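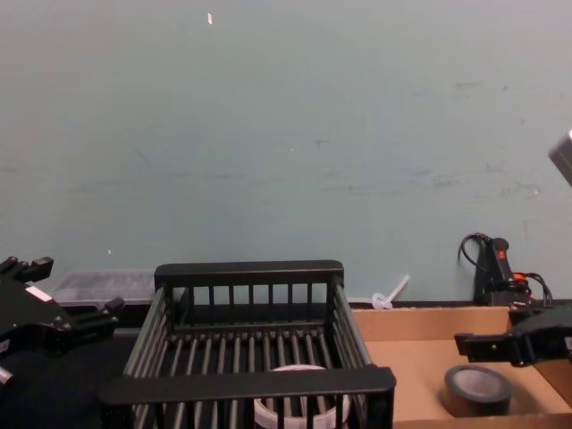 Ticket 117: Label printer on the Ashby bench drops off the network after idle
Status: Closed
Opened: Sep 23, 2020
Site: Hallberg, second floor
Device: Pinen thermal label printer, wired Ethernet
Print server: Elo
Priority: Normal

Reported problem

Printer works normally while in regular use. After a quiet period the first job sits in the queue on Elo with the status "Sending" and then goes to "Error - printer not responding." Power cycling the printer clears the fault. Users on the bench have been power cycling it several times a day. No error light on the printer when it happens, and the panel shows "Ready."

Initial checks

Patch cable swapped for a known good one. No change.
Moved to the next wall port. No change.
Link light on the printer stays on during the fault.
Printer does not answer ping from Elo during the fault. It does not answer from a laptop on the same switch either, so Elo is not the cause.
Test labels printed from the panel during the fault come out fine. Print side is OK, network side is not.

Reproducing the fault

Left the printer alone with a continuous ping running from the laptop. Replies stopped after 30 minutes of no print traffic. Repeated twice with the same result. Ping by itself does not count as activity for the idle timer. Sending a one-label job every 10 minutes kept the printer reachable all afternoon, but that wastes stock and was only done as a test.

Sleep settings

Panel menu, Power, Sleep was set to 30 minutes. Matches the timing above. Changed it to Off and saved. Printer dropped again after the same interval. Went back into the menu and Sleep was still showing Off, so the panel setting is being stored but the network board is not following it.

The web page for the printer has a separate entry under Network, Advanced, called "Low power link." It was enabled. Turned it off, clicked Apply, and the page came back with the box checked again. Tried a second browser. Same.

Firmware

Network board firmware was 4 releases behind. The main board was current. It looks like the last update was applied over USB, and on this model USB only updates the main board. The network board has to be updated from the web page.

Steps taken:
Exported the printer configuration to a file.
Paused the queue on Elo.
Loaded the network board firmware from the web page and waited for the restart. First attempt stopped with "Transfer failed." Second attempt completed.
Confirmed the new version on the configuration label.
Turned off "Low power link" and clicked Apply. Setting held after a page refresh and after a full power cycle.
Resumed the queue.

Side effect

The update set the IP address back to DHCP. Printer picked up a new address and Elo kept sending to the old one, so jobs failed right away with a different message ("Host unreachable"). Set the static address again from the panel. Also had to reset the label size and darkness. Importing the saved configuration file did not work - the new firmware rejects files made by the old version. Settings were typed in by hand from the old configuration label.

Verification

Printer left idle overnight with the ping running. No lost replies. First job in the morning printed without delay. Two more idle tests during the day, both passed. Sleep is back at 30 minutes on the panel and makes no difference to the network side now.

Follow-up

The other Pinen printers at Hallberg should be checked for the same mismatch. Print a configuration label and compare the "Main" and "Net" lines. Write down the static address before updating. Do not rely on the exported file.

The note on the bench telling users to power cycle the printer can come down. If the printer stops responding again, leave it on and reopen this ticket.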